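**Small dinner plates - do they do anything?**

**kutari_85** - Thursday, April 20, 2023
I've been trying to eat smaller dinners since February. My sister-in-law swears by salad plates, so I packed up our big ones. Four in the afternoon and I'm raiding the cereal. Anyone have luck with this?

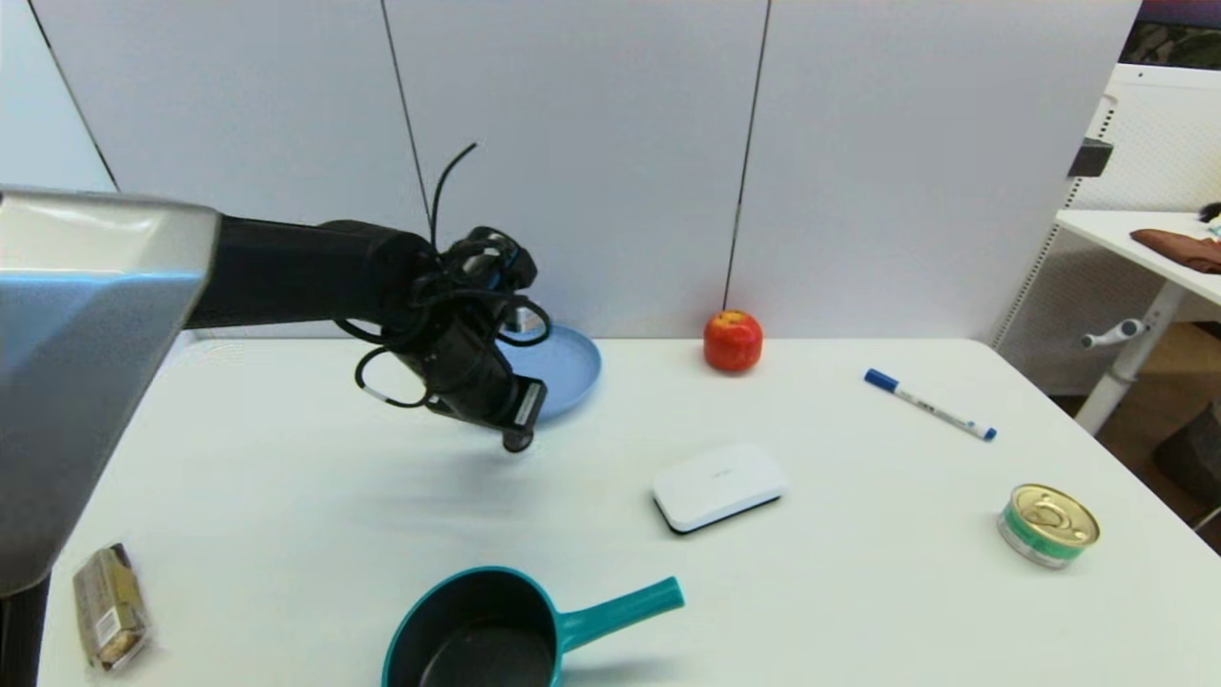
*light blue, round, pretty shallow*

**bolger**
No luck here. I just went back for seconds, and then I had a plate AND a bowl to wash. Eat more at lunch, that's my whole advice.

**tondico**
Disagree with bolger! Mine worked fine, but I quit leaving the pot on the table. Serve at the stove, sit down, done. We eat at a plain white one, no placemats.

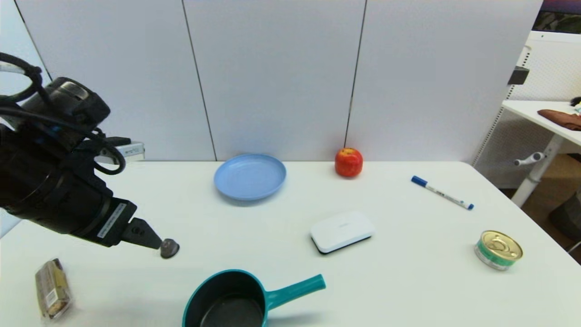 ### Page 2

**skarkon**
I'm with bolger on lunch. I skipped it for years and then ate like a bear at 6. Beans help me way more than any plate does - a big scoop of black beans and I'm good till bedtime.
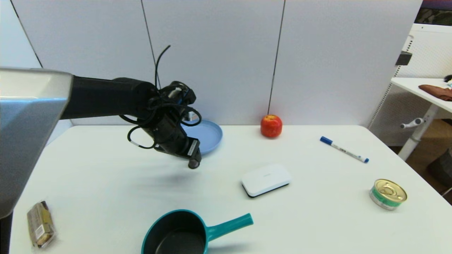
**kutari_85**
OK, lunch it is, I've been living on a granola bar till dinner. I still want to try serving at the stove, but ours is so cramped that the counter looks like the cables looped around that wrist, all cords from the toaster and the kettle. Might clear it off Saturday. skarkon, canned beans or dried?

**skarkon**
Canned. Rinse them first.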